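Print this page
E-mail this to a friend

Community kitchen to serve hot suppers through the winter

The Koster Community Kitchen is to extend its supper service from one evening a week to four, following a public appeal that raised enough to replace the ageing ovens at its premises in Prillow. The new service begins in September and will run until the end of March.

Suppers will be cooked on site and served at shared tables from half past five. The menu will change weekly and will be built on dishes which can be prepared in the morning and finished in the oven shortly before the doors open. Cottage pie, fish pie, leek and potato bake and a bean and barley casserole have all been confirmed for the opening weeks.
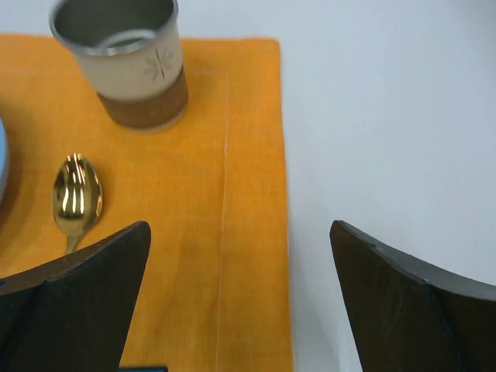
Juwita Raju, head of catering at the kitchen, said that the choice of dishes had been guided by what diners asked for during the summer.

"People told us that they wanted proper food of the kind they grew up with, and that they wanted seconds," she said. "A large pie or a casserole answers both requests. It can be portioned generously, it keeps its heat on the way to the table, and whatever is left can be chilled and offered the next day as a lunch."

The kitchen served 1520 suppers in the year to June, against 1100 in the year before. Demand was highest in the colder months, when on several evenings the second sitting was full before the first had finished. Under the new arrangements there will be room for 100 diners each evening, divided between two sittings.

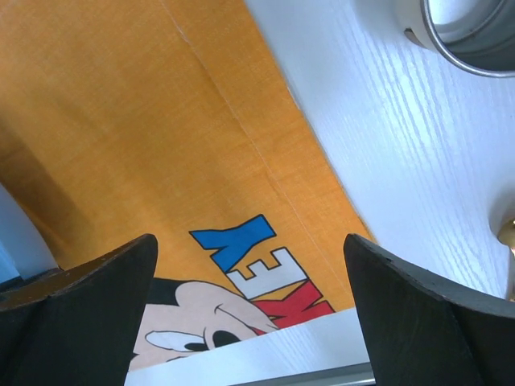 A hot main course with vegetables will be offered at a fixed price, with a smaller plate for children under twelve. Bread will be included. Puddings will be charged separately and will be limited to two choices, one of them always fruit. Diners who are unable to pay may ask for a supper card at the front desk; cards look the same as those sold in advance, and staff at the tables will not know which kind has been issued.

Vegetarian dishes will be available at every sitting. Those who need meals prepared without gluten, milk or egg are asked to give notice by noon on the day, as these are cooked separately in the smaller of the two ovens.

The appeal closed in July with 354 separate donations. The largest single gift came from the Esard Bakery, which has also agreed to supply loaves and rolls at cost until the spring. Béla Hajdu, who manages the bakery, said the firm had been looking for a regular outlet for its second bake of the day.

"We have always finished a batch in the middle of the afternoon, and it suits us well to have it eaten the same evening," Mr Hajdu said. "Our staff will bring it across by hand. It is a walk of four minutes."

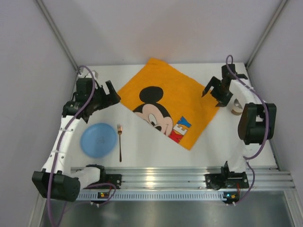
Besides the ovens, the money has paid for a larger chilled store, a new dishwasher and a set of deep roasting tins. The old ovens, which had been in use for nearly twenty years, were removed during August. The building itself dates from 1770 and was a grain store for much of its life. The thickness of its walls meant that the extraction duct had to be taken out through the roof, and the work took a week longer than planned.

Abelardo Bermúdez, who oversaw the building works, said that all inspections had now been completed and that the kitchen had been passed for full use. Access from the yard has been improved with a ramp and a wider door. The entrance on Drirnero Street will remain open to diners as before.

A tasting day will be held on Saturday, when visitors may try small portions of six of the winter dishes and leave written comments. Entry is free and no booking is required. Yhon Puma, the senior cook, will give two short demonstrations on making a white sauce in quantity and on layering a vegetable bake so that it holds together when cut – the first at eleven o'clock and the second at two. Copies of the recipes, with amounts adjusted for a household of four, will be available to take away.

Titilayo Briggs, who chairs the board of the kitchen, thanked those who had given to the appeal. She said the board would review the service in January and would consider a fifth evening if numbers allowed.

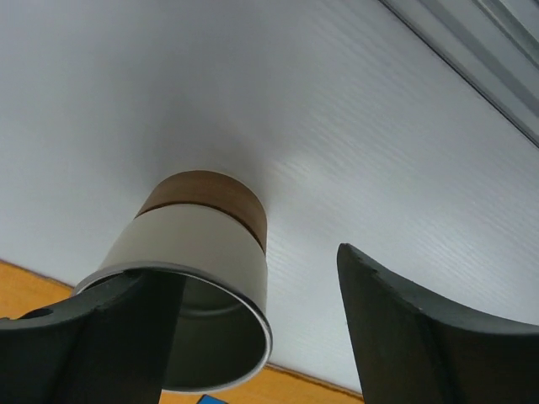
Booking and enquiries

Supper places may be reserved in person at the front desk between ten and four, or by telephone during the same hours. Parties of more than eight are asked to book at least two days ahead. A limited number of places will be kept at each sitting for those who arrive without a booking.

Print this page
E-mail this to a friend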